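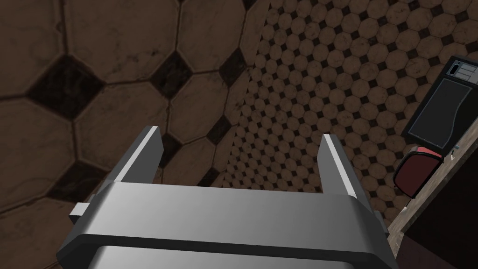
# Open day at Brarkine shows how robots practise before they work

17 October 2022

The Brarkine workshop opened its doors to the public for an open day on the use of robots in homes and small kitchens. Visitors were able to follow the work of the Greltska project, which trains robot arms in a computer simulation before any real machine is switched on. A total of 555 people registered in advance, and 539 attended.

The day was opened by Ingegerd Kvam, head of the workshop, who thanked the local schools for their interest and set out the order of the programme. Guests were then taken through the building in groups, beginning in the simulation room on the ground floor, where the view from above the robot's gripper was shown on a large wall screen. The gripper starts each exercise open and empty, over a tiled floor, and the software must work out where to move it next.

Yuzuki Mizuno, who leads the simulation team, explained that the rooms used in training are built entirely on the computer. Floors, worktops and everyday items can be changed between one exercise and the next. "A patterned floor is a useful test," she told visitors. "The arm has to learn that the tiles are of no interest to it, and that the things on the worktop are. We would like it to make its mistakes on the screen, where nothing gets broken."

The team had prepared 55 short exercises for the day, and members of the public were invited to choose which should be run. Most asked the arm to pick up an item and set it down in another place. Several attempts failed, and staff used these to show how a failed run is stored and looked at again later. Younger visitors were given the chance to steer the simulated gripper themselves with a hand control – the queue for this part of the tour was the longest of the day, and the session was extended until closing time.

On the first floor, Đức Tăng and Shoaib Dhanial demonstrated a real arm supplied by the engineering firm Damell. The arm repeated three of the exercises already seen downstairs, at a reduced speed and behind a safety screen. Mr Dhanial noted that the real arm still behaves differently from its simulated copy, mainly in how firmly it grips, and that closing this gap is the main task for the coming winter. Questions from the audience dealt with cost, noise and what happens when the power fails. Mr Tăng replied that the arm locks in position if the supply is lost and must be released by hand.

A talk in the afternoon by Nuanchan Kaewsai looked at how such machines might help people who find it hard to reach or lift things at home. She stressed that the project is at an early stage and that no trials in private homes have yet been agreed. Her talk was followed by a discussion with residents of the Khương housing scheme, who have advised the project since May on which household jobs matter most to them. Clearing a worktop and picking things up from the floor were the two most often named.

Comments left by visitors will be passed to the project team. Teachers who wish to bring a class to the simulation room outside the open day may apply in writing to the workshop office, stating the age of the pupils and the size of the group. The simulation room is on the ground floor and has step-free access from the main entrance – the first floor can be reached by lift.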